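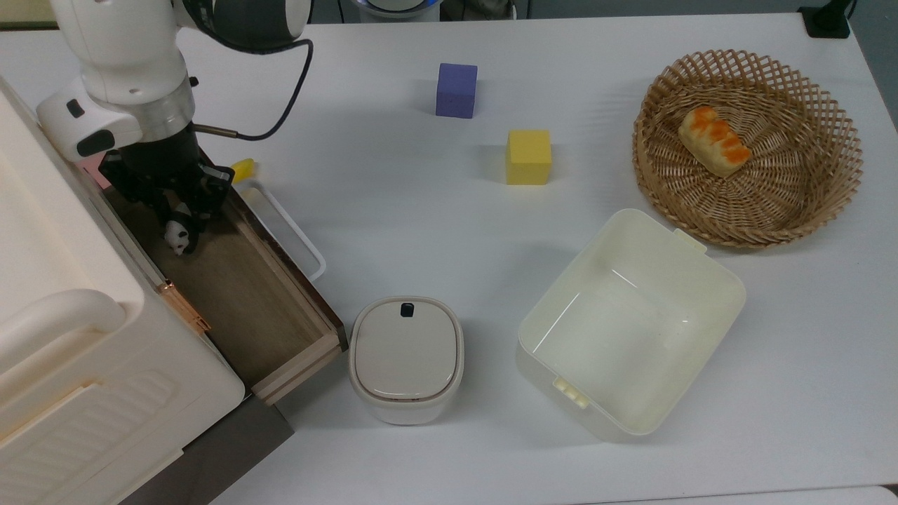 Figure 6. The gripper holding a panda figurine over the open drawer during collection. Two cubes, a wicker basket and an open bin share the table.

4.2 Collecting demonstrations

All demonstrations were recorded on the Watbridge table by two operators, Moreira and Dewulf, who took turns at the controls. Each episode pairs one written instruction with one object and one target container. The drawer, the basket and the bin all serve as targets, and the objects left on the table act as distractors. For the drawer task the operator lowers the object between the wooden sides and opens the fingers close to the drawer floor.

We recorded 232 episodes over nine sessions in December. Objects were moved to new positions before every episode, but the cabinet stayed at the left edge of the table throughout. Episodes in which the object was dropped outside the target were kept and labeled as failures — we return to these in the next section. Almost 96 percent of the episodes passed a second check by Pandey, who compared each recording with its instruction. The others were mostly cases where the instruction named the wrong container, and these were relabeled by hand.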